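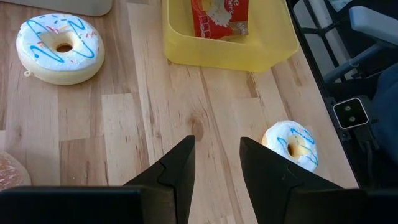 Ju-won Oh would like people to stop asking whether squishies are for children. Most of the orders that come through the shop are from adults, and a fair number of those adults want donuts.

The shop is called Puratier. It sells slow-rise foam food: buns, toast, cake slices and a long list of donuts in two or three sizes. Oh opened it online with a first order of 200 pieces and kept them in the hall closet. The last order was 1000, and the closet has gone back to holding coats.

"I bought what I liked to squeeze," Oh said. "The first box was mostly bread. Bread did fine. Then I put up a frosted donut one evening in April and by morning they were gone."

We talked for most of an afternoon at the work table, a butcher-block top where stock gets checked before it is listed. White frosting with blue drizzle has been the steady seller. The large one has a loop at the side and people hang it on a bag. The small one in the same colors usually ends up next to a keyboard.

Checking takes longer than customers would guess. Each piece is pressed flat under a palm, let go, and watched until it is round again. Oh wants a large donut to take 27 seconds. Anything quick feels like a kitchen sponge, and anything very slow tends to stay dented after a few weeks of use.

"The paint is what comes back to me," Oh said. "Thin lines crack first. If the drizzle is thick it pulls along with the foam and you get more time out of it. I tell people that before they buy. Some of them want the thin lines anyway."

The foam comes from a supplier called Driltex, and Oh has asked them twice for a softer grade. The second sample was better but it tore around the center hole, where fingers go. For now the hole stays as it is and the listing says not to stretch it.

There was also a bad month with scent. A batch of vanilla pieces arrived so strong that Oh aired them on the balcony, and a neighbor asked who was baking. Since then the donuts are ordered unscented.

Care is simple. Wipe with a damp cloth and a drop of dish soap, then pat dry. Keep them out of the sun, which yellows white frosting, and don't stack a dark one on a pale one — the color moves over. A little cornstarch helps when the surface gets tacky. Oh does not sell repair kits, though customers ask. Fabric paint works on small cracks.

Prices run up to 38 dollars for a boxed set. Single small donuts cost much less and are what Oh suggests for a first purchase.

A jelly-filled style is next, if the red paint passes. Oh has three test pieces in a drawer and presses them every night after dinner.

"Two are okay," Oh said. "The third one is already peeling, so I have to write to the painter again."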